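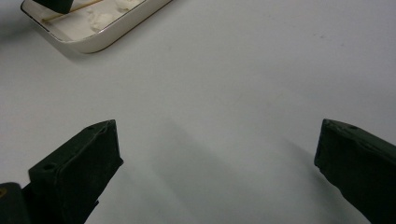
Otedholm Introduces Pleren, a Matte White Work Table Surface for Shared Rooms

ITURRA, 2019-09-03 - Otedholm today announced Pleren, a plain white tabletop with a matte finish intended for workshops, classrooms, sorting rooms and other spaces where one table is used for several jobs in the course of a day. Pleren replaces the company's earlier Zemano surface, which was supplied in a semi-gloss finish and will remain on sale until existing stock is sold.

The new surface carries no pattern, grain print or embossed texture. Otedholm selected a plain finish after customers using Zemano reported that reflections from ceiling lights made small parts hard to see and that the printed fleck in the material hid screws, pins and paper scraps. On a matte surface, overhead light is scattered and shadows under objects have soft edges. The color is a neutral white, supplied in one shade only.

"Most of the requests we received concerned glare," said Jiahui Jiang, product manager for work surfaces at Otedholm. "The second most common request was for a top with nothing printed on it. Customers who sort, pack or photograph items wanted the background to stay out of the way. We tested several finishes and chose the one with the lowest reflection that could still be wiped clean with a damp cloth."

Matte white surfaces show handling marks more readily than glossy ones under some lighting conditions. Faint gray smudges from hands, rubber feet and cardboard are to be expected in regular use. Otedholm recommends the following care routine, which is also printed on the sheet packed with each top.

Remove dust with a dry microfiber cloth. Wipe with lukewarm water and a small amount of dish soap, then dry. For rubber marks, use a white melamine sponge with light pressure and rinse the area afterward. Do not use wax, furniture polish or abrasive powder. Polish leaves shiny patches that cannot be removed evenly.

Pleren was evaluated over a period of 30 weeks at the Otedholm test room in Iturra. Sample tops were subjected to 571 cleaning cycles with soap solution and a further 300 cycles with a melamine sponge. Gloss readings were taken at the center and at each corner before and after each series. Change in gloss remained within the tolerance set by the company for the product. Samples cleaned with abrasive powder did not remain within tolerance, and the warranty does not cover damage of this type.

The tops are supplied with pre-drilled mounting points on the underside and fit all current Otedholm frames, both fixed and height-adjustable. Tops can be mounted on Zemano frames with the existing screws. The hole pattern is unchanged, and no adapter plate is needed. Two people are required to lift and position the larger size.

When two or more tables are placed side by side, the tops meet without a raised edge, so that trays and boxes can be moved from one table to the next. A joining bracket is available separately - it is recommended where heavy items are moved across the seam.

Otedholm supplied more than 192 pre-production tops to existing customers for use in their own rooms. Comments from these customers led to two changes. The front edge was given a larger radius to reduce pressure on the forearms during long tasks, and the protective film used in shipping was replaced with one that peels off in a single sheet.

Pleren can be ordered now through Otedholm dealers in both sizes. Deliveries of the smaller size begin immediately. The larger size will ship from December. Replacement tops without frames can be ordered under separate item numbers, which are listed in the dealer price list.

About Otedholm

Otedholm manufactures tables, frames and storage units for schools, workshops and offices. The company operates a factory and a test room in Iturra.

Press contact: Jiahui Jiang, Work Surfaces, Otedholm, Iturra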